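Do Secondhand Sweaters Keep Anyone Warm? A Project on Clothing Reuse

Project report, Textiles and Consumption course
Leena Pesonen and Eino Tuominen
Submitted 12th June

1. Why we picked this

Both of us buy used clothes and both of us had repeated, at one time or another, that buying used is good for the planet. When we had to choose a topic we wanted to find out what that sentence rests on. Our first plan was to measure how much new clothing a secondhand purchase replaces. We dropped it after two weeks, when it became clear that we had no way of knowing what a person would have bought instead. Most of the leaflets we read don't know either. They assume that one used sweater means one new sweater left in the store, and then they multiply.

So the question got smaller: what do people who own used knitwear do with it, and does it match what the sellers say?

2. Material

We used the public sales list of Dolarum, a resale shop with an online branch, and a survey that we handed out at the Benine student housing and in a knitting group that meets in Kurtuluş. The Dolarum list had roughly 3,000 knitwear entries when we copied it in December. After taking out repeats, children's sizes and listings without a fiber label, 914 were left. That is a big drop, and we don't think the missing ones are random. Cheap items lose their labels more often, so our list probably looks better than the shop does.

The survey asked people to pick one used sweater they own and answer for that one only. It was meant to keep people from answering in general terms, where everybody sounds responsible.

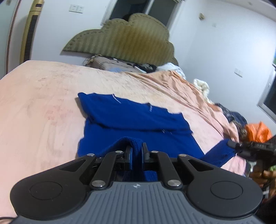 Figure 1. Blue ribbed sweater on a peach-pink fleece blanket.

3. What people said

Nearly everyone said they bought the sweater to wear it often. When we asked when they had last worn it, the answers got vague. "This winter, I think" came up again and again. Several people could tell us the price right away but had to go and look for the sweater.

Reasons for not wearing it were ordinary. It itched, or the sleeves were too short, or it had to be washed by hand and so was never washed. Thick knits were a special problem in student rooms, where the heating is included in the rent and turned up high. One person wrote that she owned four wool sweaters and wore a T-shirt from fall to spring. We believe her.

The knitting group was different. They mended things, and a few bought sweaters only to unravel them for the yarn. We had not planned for this and our form had no box for it, so those answers are written in the margins and we counted them under "other." This was a mistake.

4. What the sellers say

Cukon, a sorting guide that Dolarum links to, claims that a good sweater "lasts 10 years." We looked for where the number comes from. The guide cites a blog, and the blog cites the guide. It may well be true of some sweaters. We could not find anyone who had checked.

The shop's condition grades were not much help either. "Very good" was used for items with pilling on both elbows and for items that still had the store tag on. Eino bought 2 sweaters graded the same and they had nothing in common except the postage.
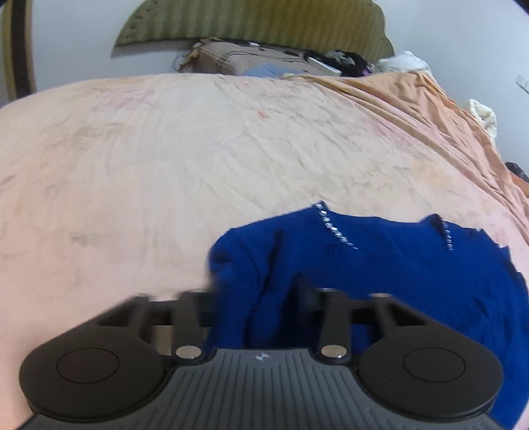 Figure 2. Royal-blue garment laid out on a pale peach, cream and pink sheet.

5. Problems with our own work

The people who answered were mostly our friends or friends of friends. They knew what the project was about, and some of them wanted to please us. We never saw most of the sweaters. A fiber label tells you what the maker printed – it doesn't tell you what a garment is like after years of washing.

We also disagreed about how to treat gifts. Leena wanted them out, since nobody chose to buy them. Eino wanted them in. They are in, but marked separately in the appendix.

6. Where this leaves the claim

We can't say that buying used knitwear is bad, and we didn't set out to. What we can say is that the usual argument needs the sweater to be worn in place of something new, and that our respondents could rarely show this. A used sweater in a drawer has saved its owner some money at best. If another group takes this up, we suggest a wear diary over one whole winter, with a box for unraveling.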